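Home » Equipment » Two-Arm Systems » Skidero Sorting Bench

Skidero Sorting Bench: Our Review
By Araceli Urquijo

If you've been looking for a two-arm setup you can put to work on sorting jobs without building the whole cell yourself, the Skidero bench deserves a long look. We've had one on our floor since January and I still find excuses to go over and run it!

You get a pair of arms, adaptive two-finger grippers, a white table and a bin for each end. Lucía Barrios did most of our setup, and she had both arms moving before lunch on day one — the manual is 112 pages, but she only needed the first 27 to get going.

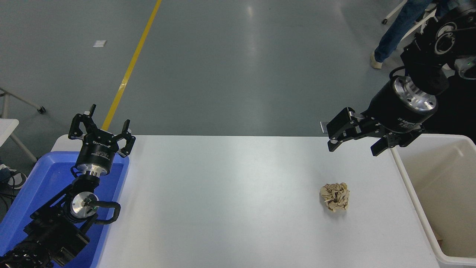 Soft, odd-shaped stuff is where I've had the most fun with it. Crumpled paper never sits the same way twice, and you can change the grip force from the main screen, between picks if you like, so trying a lighter squeeze takes seconds. Either arm can be told to leave an item for the other one, and the handoff zone is easy to redraw.

A few gripes. The table shows glare under bright ceiling lights, so plan on some time with the exposure settings. Cable routing at the wrist could be neater too, and I'd love a longer power lead (ours only just reaches).

Warranty: 60 months on the arms
Software: Turia, included
Spare finger pads: sold separately through Adico

Updated Apr 21, 2020 with the new Turia menu names.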